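Equipment planning FAQ: hand-held gripper stations

Cedholm purchasing notes, revised June. Questions about an existing order go to Kęstutis Vanags.

What does one station include?
Two hand-held grippers, one charger, a storage case and a set of spare finger tips. The table and the recording computer are quoted separately.

Do we need a robot arm at the start?
No. The grippers are held by people and can be used well before an arm is installed. Most sites buy the arm in the next budget year. Check that the arm supplier can mount a matching gripper before you sign.

How long is delivery?
Grippers ship from Skaltdale in 15 working days. Allow 90 days for an arm, plus time for the site survey.

Which costs are most often left out of the first budget?
Operator hours, storage and finger tips. Tips are a wear part and belong under consumables. The Plarnano kit holds 6 pairs and is reordered as part number 222.

Can the Akbulut mount be used with older housings?
Only with the adapter plate. State the housing version on the order form, or the plate will not be included.

How much floor space should we plan for?
Enough for a person to stand at each working side of the table with the elbows free. A separate room is not required. Stations can be set up in an open-plan office if the table is kept clear of passing traffic. Large windows may need blinds, as strong daylight changes through the day and affects the recordings.

What objects should we buy for the first tasks?
Small packaged goods of the kind your line will handle.
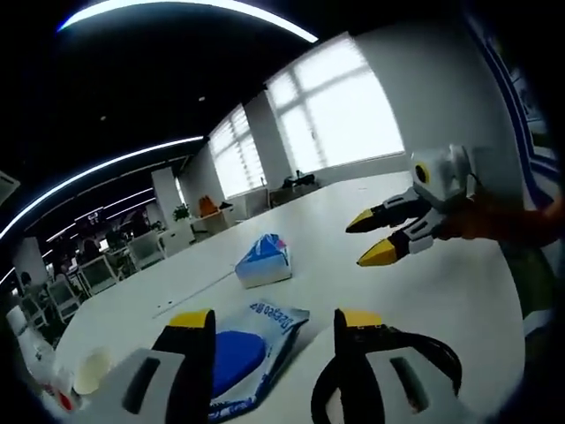
Include soft packs as well as rigid items. Thin film creases with handling, so order several of each type and enter them as consumables. Budget for replacements every quarter.

Is operator training charged?
The first session is included in the station price. Further sessions are charged by the half day and booked through Viera Havlíček. Sessions start at 9.30 am.

Can we lease?
Grippers and computers, yes. Tables and consumables are purchase only.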